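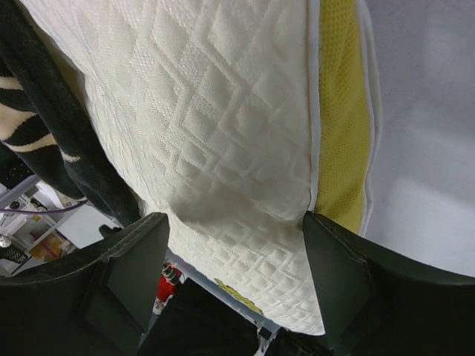
About Sekach

We write software for robots that handle soft things. Blankets, pillows, covers, seat pads, towels, anything that sags, folds or slides off the pile when you were hoping it would stay put. Two arms, two grippers, a heap of fabric, and a whole lot of code in between. We love this problem and have organized the company around it.

Sekach started with a folding demo that worked very nicely on one towel. Then we tried a second towel. The second one was thicker and had a border, and our planner, which had been so confident all morning, grabbed the border, pulled, and dragged the whole stack along with it. We spent the rest of that week reading logs and arguing at the whiteboard, and by the end of it we had the outline of what we still build today: a controller that expects to be surprised, and perception that tells it how surprised to be.

What we make

Sondell is our motion planner and controller for pairs of arms. Most planners treat two arms as two robots that have to stay out of each other's way. On fabric that falls apart quickly, because the arms are connected through whatever they're both holding. Pull on one side and the other side feels it. Sondell plans for both arms at once, keeps a shared limit on tension, and lets either arm give a little when the cloth goes tight. When both grippers need to come in close on the same spot (our hardest case, and our favorite!) it decides which one goes first and how far the other has to back off. It checks up to 256 candidate grasps before committing to a pair, and it throws most of them out very fast.

Koppel is the perception side. It takes the overhead and wrist views and works out where one item ends and the next begins. Pattern is the big headache here. Bold stripes look like edges. Repeated printed motifs look like lots of little objects. A raised knit throws shadows that a depth estimate wants to turn into wrinkles. Koppel learns to separate print from shape by comparing the same patch of fabric across views and across time, and it gives every boundary a confidence value so that Sondell knows when to slow down and take another look. The wrist view matters more than we expected when we began. From above, a grasp can look perfect while the fingertips have caught only the top layer. Up close you can see how the cover creases at the fingers, and that crease tells you a great deal.

Trendness is the tool we wrote for ourselves and ended up giving to everyone. It lines up joint positions, gripper commands and video from every camera on one timeline, so you can scrub to the second where things went sideways and see what each part of the system believed at that moment. You can tag runs, compare two versions of a policy side by side, and search for things like "gripper closed, no change in wrist view." If we had to give up everything except one tool, we would fight to keep Trendness. It has a dark theme now. It took three releases to get it right and we are very proud of it.

How we work

Every change goes onto a real rig before it gets merged. Simulation is wonderful for finding crashes and awful bugs in the timing code, and we use it daily, but a simulated blanket is much better behaved than any blanket we have ever bought. So we keep bins of awkward items at the lab and rotate them: plush, knit, mesh, quilted, printed, stiff, floppy. When an item gets too easy we retire it for a while.

The release set for Sondell 3 was 1140 runs on mixed piles. The planner finished 1019 of them without a person stepping in. We went through all the others in Trendness by hand, which took most of March, and sorted them by what failed first. The biggest group was double grasps, where a gripper picks up two layers and the planner believes it has one. Next came cables. Cables on a two-arm setup get everywhere, and in some poses they hang across the exact part of the view that Koppel wants. The current version masks them from the arm's known pose, and we rewrote that mask twice before it stopped eating real fabric edges.

Mixed piles are where all three tools have to pull together. With a pillow, a throw and a cushion overlapping, there's no clean first move. The arms may need to come at the same gathered bit of cloth from both sides, and each one blocks part of what the other's camera needs.
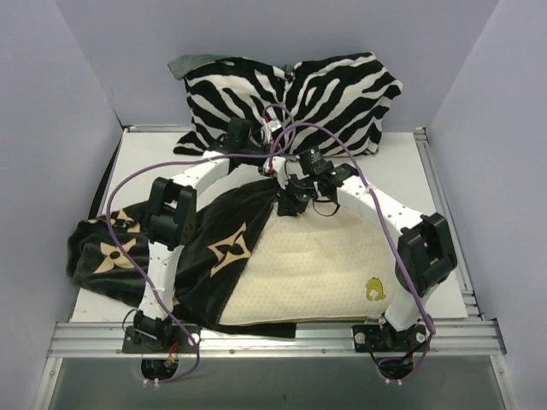
One early user of Sondell wrote to us that the tension limit was far too cautious on heavy plush, and that their arms would let go just when a person would have taken a firmer hold. They were right about that. They had also sent logs, which made our day, and we found that the limit was being computed from the lighter item in the pair. The fix is in 3.1. The same note asked for a way to set the limit per material without restarting the controller, and that's in as well.

We get a lot of our best ideas this way, so please write to us when something behaves strangely. A short log export from Trendness helps a ton, and a sentence on what you expected to happen helps nearly as much.

What we're working on now

Layer counting. We want Koppel to say "two layers, probably" before the lift starts, using only the wrist view and the motor current. Early results are fun to watch and a bit noisy.

Faster replanning in Sondell when an item slips. At the moment the controller stops, looks and plans again from scratch. We'd like it to keep whatever part of the plan still makes sense.

A public sample set for Trendness, so new users have something to open on day one. It will have 1207 short runs, failures included. The failures are the good part.

Working with us

We're a small team and everybody gets time on the rigs, including people who spend most of their week on the log format. If you like control theory, vision, planning or building tools other engineers will use all day, we'd enjoy hearing from you. Send us something you made and tell us what broke while you were making it.

Page last updated January 14, 2023

About
Sondell
Koppel
Trendness
Release notes
Contact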